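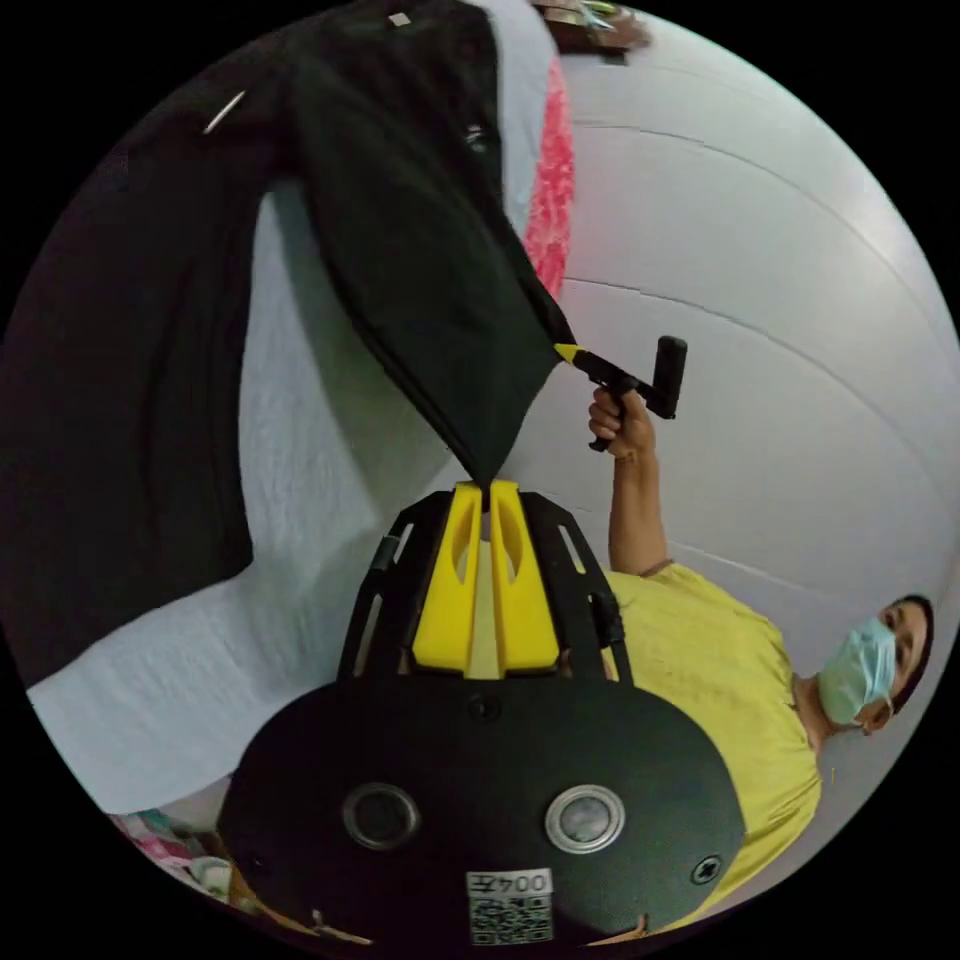 Figure 1. The yellow fingers holding a black garment by one corner, with a second hand-held tool at the right.

January
By Yesenia Serrano and Lachlan Rutherford

Review of the Drodon Hand-Held Gripper Kit for Recording Clothes Handling

1. What we set out to do

Our course asks each pair to pick a robotics product that a small lab could buy and to report on whether it does what the seller says. We chose the Drodon kit. It is a pair of hand-held grippers with cameras, sold with recording software and a carrying case. A person does a household job with the grippers in place of bare hands, and the recordings are later used to train a robot arm to do the same job.

The seller lists folding and sorting clothes as a suitable use. We wanted to check that claim in an ordinary bedroom, because the sample recordings on the seller's site were all made on a bare lab bench. Our advisor, Bernadette Costello, agreed to the plan on the condition that we also look at setup time and at the written instructions.

2. The kit

Each gripper has a black body with two yellow fingers that close on each other at the tips. The fingers sit in a black frame with slots along the sides. Two screws hold the finger assembly in place, and the manual says to check them before every session. The label on each unit has a QR code, which the software reads to match the unit to its recordings.

We paid for the student license, which allows 400 recordings per account. The full license has no limit. Spare fingers are sold separately by Bestov and took 10 days to reach us.

3. Method

We recorded one job only: take a piece of clothing from a pile on a bed, spread it, fold it, and set it to one side. Sarahí Tapia and Gumaro Cisneros took turns with the grippers. Neither had used the kit before. They each had one practice session, which we did not keep.

Clothes were of three kinds – thin cotton, knitwear, and heavier items with zippers or lining. We did not buy anything for the test. We kept the bedspread and the sheet on the bed, since a lab that records in homes will have to work on whatever surface is there.

After each session the recordings were copied to a laptop and run through the seller's checking tool, called Asta. It marks a recording as good, short, or lost. "Lost" means the software could not work out where the gripper was for part of the time.
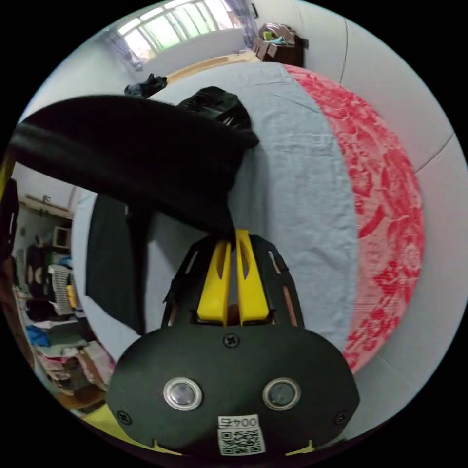
Dark clothing was the part of the job we expected to go badly, so we gave it extra sessions. The manual warns that large plain areas close to the camera can make tracking worse, and it suggests keeping some of the room in view during each lift. Sarahí found this easy to do at the edge of the bed and harder when she leaned in to find a collar or a cuff.

4. Results

We sent 1,802 short clips to the checking tool, cut from our longer recordings. Most were marked good. The ones marked lost came mainly from heavy items lifted close to the camera, and a smaller group came from fast turns of the wrist. Thin cotton gave the fewest problems with tracking but the most problems with grip. The fingers often picked up two layers at once, and the person had to let go and try again.

Knitwear was the easiest overall. The fingertips held it well and did not pull threads on any of the items we used.

Setup was slower than the seller states. The quick-start sheet says the kit is ready in 2 minutes. We never managed that, even at the end of the project. Most of the time went to pairing the second gripper, which had to be repeated whenever the laptop went to sleep. Updating to the newer version of the software helped but did not fix it.

Gumaro reported a sore thumb after long sessions. The handle comes in one size only, and a strap or a softer grip would help.

5. Comparison

We had hoped to borrow the Ponce kit for the same job, but it was out on loan for the whole term. From its manual, it has wider fingers and a separate tracking base that has to be placed in the room. That might help with dark clothes. It would also mean more to carry and more to set up in a small bedroom.

6. Recommendation

We would recommend the Drodon kit to a student lab that wants to record clothes handling in homes, with the student license to start. Buyers should order spare fingers at the same time and plan for slow pairing. The checking tool should be run after every session – we left it until the end of our first week and had to record many of the heavy items again.

Questions about our clip list can be sent to Lachlan Rutherford through the course office.

Contact the course office | Copyright the authors | Back to top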